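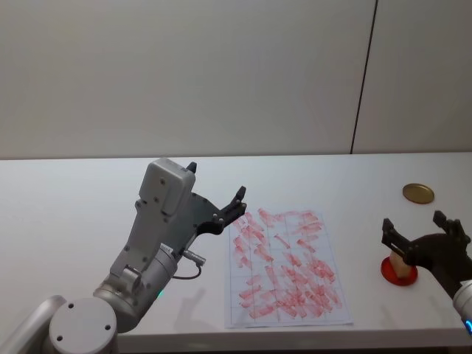
Stamp task, April. Left gripper open over the corner of the grid sheet, right gripper on the tan piece, gold lid behind.

Second block of the stamp task, bench 2 at Okesstead. Emilian and I drove in the morning, Rizwan took over after lunch. The set stood at 3133 episodes before we started. I have not added today's yet, as 9 of them still need a second look.

Layout for this block: red base on the right, lid put down flat at the back, grid sheet in the middle with its short side towards the operator. Urs wants the lid position varied more. We moved it between episodes but kept it on the right, so the left arm has hardly any examples of reaching for it. Should be its own block.

Of the 9, seven have the left gripper closing on the paper late, after the right arm has begun to travel. The sheet skews and the operator then corrects it by hand feel. Emilian would drop them. I would keep them and tag them "recovery", because the last model had no idea what to do with a crooked sheet. Jonas to decide.

Sheets with a lot of red on them: the old rule was a fresh sheet every 19 episodes. Brodie asked whether we could run them longer, so that the policy sees heavy coverage as well as clean paper. Tried it today. Driving is no harder, but it is difficult to judge from the head view whether a new mark has landed when there is already red underneath. The success label for those episodes should come from the operator at the time and not from playback. Have added a key for it in the Plimley recorder (F7, press once, no confirmation sound yet).

Left wrist view dropped out twice before 11. Reseated the connector, no more dropouts up to 16:40. Keep an eye on it.

To do
- separate block with lid on the left
- ask Jonas about the "recovery" tag
- sound for F7
- more grid paper, we are on the last pad

Last updated: April, 17:05 (R. Mughal added wrist view note)

Recent entries
Eder gripper pads, wear after two weeks
Head view exposure, bench 2
Lumetti export: missing timestamps
Stamp task, first block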